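4.3 Pointing your domain at your Sarnora hosting space

Read this section if you registered your domain with another company and want to use it with a Sarnora shared plan. If you bought the domain through Sarnora, the records are already in place and you can go to 4.4.

Before you start

You need the login for your domain registrar, the login for the Sarnora control panel, and the server address from your welcome email. If you have lost the email, open Account > Plan Details and copy the address shown next to "Web server."

Caution: Changing name servers also moves your email. If your mailboxes are still with your old host, use Method B.

Method A: Change the name servers

1. Log in to your registrar and open the settings page for your domain.
2. Find the name server fields. Some registrars put them under "Advanced" or "Delegation."
3. Delete the existing entries.
4. Enter the two Sarnora name servers listed in Plan Details. Do not add a period or a space at the end.
5. Save the page and log out. 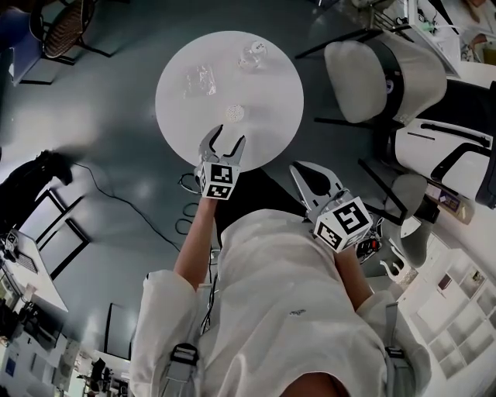
The change does not reach every network at once. Most visitors will see the new site within 18 hours, though some providers hold on to old records for longer. Leave your old hosting account open until then.

Method B: Change the A record only

1. In your registrar's DNS editor, find the A record for the bare domain (often shown as @).
2. Lower the TTL to 800 and save. Wait for the old TTL to run out before going on.
3. Replace the address with your Sarnora server address.
4. Do the same for the www record, if there is one.
5. Leave all MX and TXT records as they are.

Note: Customers on the Kioko plan can keep up to 150 DNS records per domain. The Alley plan has no DNS editor, so records must be edited at the registrar.

Checking the result

Open the control panel and go to Domains > Status. The domain should be marked "Connected." If it says "Pending," wait and reload the page later.

Error 312 means the domain is still attached to another Sarnora account. Remove it there first, then add it again.

If you use the Dilteck site builder, republish your site once the status has changed. Links made before the switch may still contain the temporary address.

Next: 4.4 Turning on SSL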